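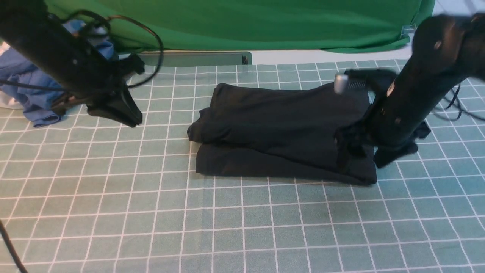 # About Brudari

Hello, and thanks for clicking on the page that usually gets skipped! I'm Birdie Okafor and I started Brudari with Bastien Renaud, in a unit that used to be a tile showroom and still has one very fancy wall in the loo. We teach pairs of robot arms to fold clothes. There are seven of us now, if you count Clémence Joly, who'd be cross if you didn't, even though she only works mornings.

Most company pages tell you about the good year. I wanted ours to tell you about the bad afternoon, mainly because new customers ask about it on the phone and I'd like you all to get the same story.

## What we do

Our system is called Ketach. You get two arms, a table, the software that runs them and a lot of phone calls from us in the first month. It folds tops and trousers, mostly for firms that hire out workwear and need the clean stuff stacked in a certain way. Clestex were our first proper customer and they are still the pickiest (I mean this fondly, they once sent back a whole trolley over the direction of the collars).

Folding looks like nothing when you do it at home with the telly on. For a pair of arms it's a long string of small decisions, and the worst of them involve dark cloth. Black on black, the edge of a sleeve lying on the body of a shirt, is still what trips us up most. So we fold an awful lot of black tops.

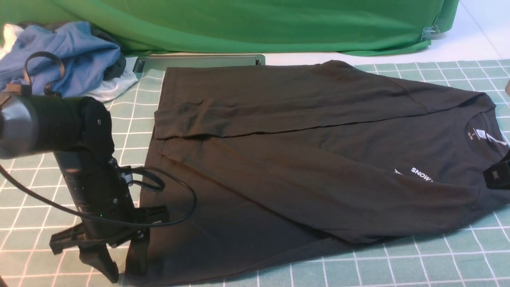 *One sleeve over, and both grippers on the shirt.*

Having both arms on the same garment is how you get a neat result, and it's also where our trouble came from. Two arms holding one shirt are joined together for that moment. If one of them does something daft, the other one feels it, and so does anybody whose hands happen to be near.

## The bad afternoon

It was in May. We were doing a long run for Clestex and had got to garment 114 when the left arm stopped closing its gripper properly. It had hold of a hem, sort of, and then it hadn't. The software noticed the cloth slipping, decided it needed a better grip and went back for another try. Fair enough, that's what we'd told it to do.

What we hadn't told it was when to give up. It went back again, and again, a bit lower each time, and the right arm carried on holding the collar end as if everything was lovely. The shirt went tight between them. I did what you'd do with a toddler and a tablecloth: I leaned in and tried to pull it free.

I know. I wrote the rule that says you don't do that.

Aurélien Leclerc hit the stop button for me, and the left arm stopped dead. The right arm didn't. It swung in towards the middle of the table with the shirt still in its fingers and caught me across the back of the hand. I had a bruise the colour of a plum and a very quiet drive home. These are not huge arms, and I was lucky that my hand was flat on the table and my face was further back than it sometimes is when I'm being nosy.

We turned the lot off at the wall and left it off for 21 days. Clestex had to be told, and they had to go back to folding by hand in the meantime, and I won't pretend that was a nice call to make.

## What we found

There were three separate things wrong, and I'd have bet money on there being one.

The first was the stop button. When we added the second arm to the table (it began life as a one-arm job), we gave the new arm its own power supply and never ran it through the button. The button cut the left arm and the software simply lost touch with the right one, which then finished the last move it had been given. We had tested that button loads of times. We'd tested it with the arms sitting still, when you really can't tell a stopped arm from one that has nothing to do. I still go a bit hot thinking about it.

The second was the retry. There was no limit on it and no limit on how hard the arms could pull against each other.

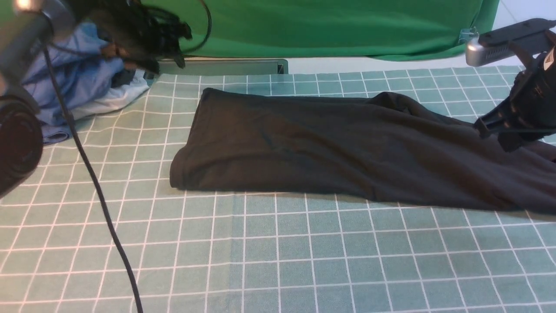 The third fault was in the wiring at the left wrist, and it took us longest to find. A plug had worked its way half out, so the gripper was getting its message some of the time and missing it the rest. It would pass every check you gave it with the arm parked, then go wrong at full stretch. An arm needs spare cable or it can't reach, and you can see how much of it ends up hanging off the left-hand side and running over the grid. Every loop like that can be tugged by the next move, or get under a garment and be picked up with it. We had been thinking of the cables as a tidiness problem, the sort of thing you sort out before visitors come, and we'd never once put them on the list of things that could hurt somebody.

Bastien pulled on that plug with two fingers and it came away in his hand. He put it down on the bench and went and made everyone tea, and I don't think he said a word until the mugs were empty.

## What we changed

Both arms now go through the same stop circuit, and there's a button on each side of the table so you never have to reach over the work to get to one. We test the buttons at the start of each shift with both arms moving and a shirt between them. It makes a mess of the shirt. We do it anyway.

Ketach gets two goes at a grip. After the second miss it lets go with both hands, lifts up, and waits for a person. There's also a limit on the pull between the arms, which we set by holding the other end of a shirt ourselves and agreeing on what felt unpleasant, then going well under that. Clémence has by far the lowest tolerance so we used her number.

The wrist plugs were swapped for ones that lock. Cables get looked over by hand and by eye before a run, along the whole length, and if one has a nick in it we replace it there and then. I'd love to say we've got rid of the loops. We haven't, and if you come and see us you'll still see plenty of black cable. We do know where each one goes now, and how far it travels when the arm is right out.

And hands stay off the table while the arms have power. Mine especially! If a shirt is stuck, it's stuck, and you press the button first.

We also wrote the whole thing up and sent it to everyone who had a Ketach table at the time, including Kettani, who'd only had theirs a short while and might quite reasonably have asked for their money back. They asked for a longer cable checklist instead. 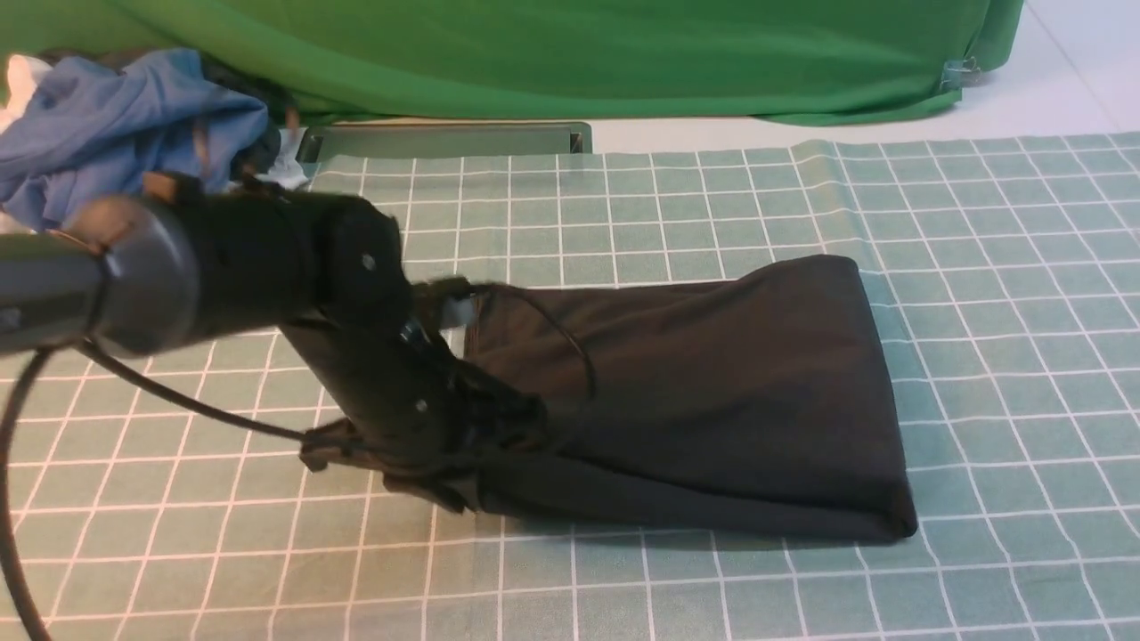

Baptiste Pruvost wrote to me after reading our report and said he was less bothered by the loose plug than by the button, because a plug will always come loose in the end and "a stop that stops half of the machine is worse than having none, you stand closer to it". I've thought about that a great deal. He also wanted to know why we'd let one person run the table and pick up the folded stack at the same time, and I hadn't got a good reply, so we changed that too. The person who takes the stack away now does it with the arms off.

## Where we are now

Once we were back on, we did 1670 garments on our own table before we let a customer switch theirs on again. We had dropped sleeves, collars facing the wrong way and one pair of trousers folded into something like a swan. The arms gave up and waited when they should, and both buttons stopped both arms each time we tried them. Clestex came over to watch a morning of it and pressed the buttons themselves, quite a lot, with some enjoyment.

We're slower than we were in the spring. A table that stops and waits for a human folds fewer shirts in an hour, and if you're comparing us with other firms on speed you may well find somebody quicker. I'd ask them what happens to the second arm when you press the button.

## Come and have a look

Visitors are very welcome, as long as you don't mind tying your hair back and leaving dangly scarves on the hook by the door. Aurélien does the tour and will show you the old plug, which we've kept in a jam jar on the windowsill. If you already have a Ketach table and something feels off, even a tiny bit, switch it off and ring us. We won't think you're fussing, and you can ask for me by name.

Birdie

*Page last updated 30/12/2018*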